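From: Kjell Lindqvist
To: Sotik assembly exercises list
Date: 6 May 2025
Subject: Re: Gear and plate exercise, layout of parts and wording of the instruction sheet

Dear colleagues,

Thank you to the Brarstead workshop for its comments on the draft instruction sheet, which I quote in part so that members who joined the list after January may follow the matter.

> The Brarstead workshop has read the draft and has three remarks.
>
> First, the sheet says "place the gears around the plate" without saying where. Our two groups read this differently. One put the gears in a row along the near edge of the mat and the other spread them out.
>
> Secondly, the words "disc", "plate" and "base" are used for the same part. We ask that one word be chosen and kept.
>
> Thirdly, we should like to know whether the dark mat is required. We have been working directly on the table top, and small parts slide.

I shall reply to these in turn.

On the first remark, the wording will be changed. The gears may lie wherever they can be reached, provided that each lies flat on the mat and that none of them touches the plate at the outset. The sheet should not prescribe a row. The order in which the gears are taken up is likewise left free, and any reference to a "first" or "second" gear will be removed from the text.

On the second remark, the word will be "plate" throughout. "Base" will be kept for the heavier fitting in the Jullalus set, which has its own sheet and is not affected by this correspondence. I would ask those preparing translations to make the same distinction.

The parts concerned are the white plate with its central hole and the metal gears.
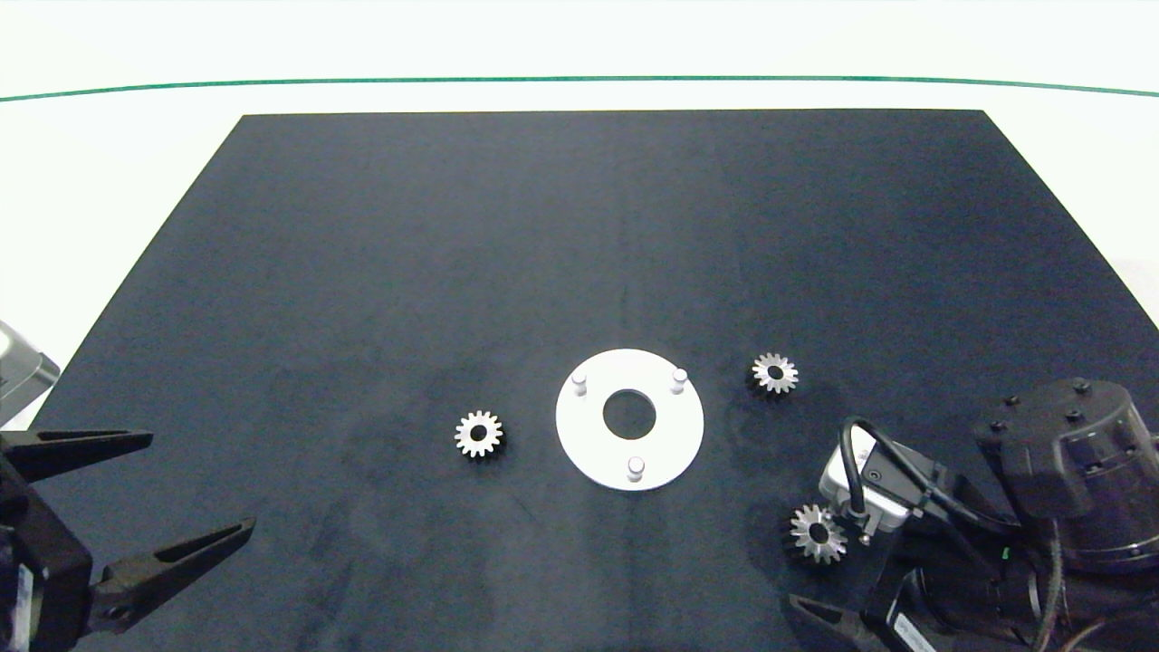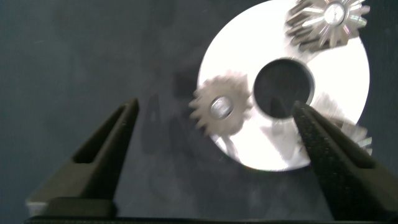
On the third remark, the mat is required. It should be dark, plain and large enough to hold the plate and all of the gears with room to spare on every side. A white plate is difficult to make out on a white table, and the edge of the central hole more so. A cloth with a pattern or a raised weave is not suitable. Workshops which do not have a mat may request one from the Bai store, where the stock reference is 261. Requests should give the name of the workshop and a delivery address.

There remain two points which were not raised by Brarstead but which have come up elsewhere on this list.

The first concerns the pegs. The draft says that the gears should be "pushed home". This has led to more force being used than the parts call for. The revised sheet will read: "Lower the gear over the peg until it rests. Do not press." If a gear does not go down, it should be lifted off, looked at for dirt in the bore and tried again. A gear which still does not fit is to be set aside and reported, together with the plate on which it was tried. It should not be filed or oiled. Plates with a loose or marked peg should be withdrawn in the same way.

The second concerns storage. Gears are not to be left on the plate at the end of a session. They should be wiped with a dry cloth and returned to the lidded box, and the plate put away separately with the pegs facing upwards. Two plates must not be stacked one on the other without card between them. The mat is to be rolled, never folded, as a crease will lift the edge of the plate.

The print run for the revised sheet has been set at 3,000 copies. Members holding the earlier version are asked to discard it when the new one arrives and not to correct it by hand, as the numbering of the paragraphs will change. Copies for Brarstead will be sent with the next Sotik delivery.

Further comments on the wording should be sent to the list and not to me personally, so that all workshops may see them. Please quote the paragraph to which the comment refers.

Yours faithfully,

Kjell Lindqvist
Assembly exercises, Sotik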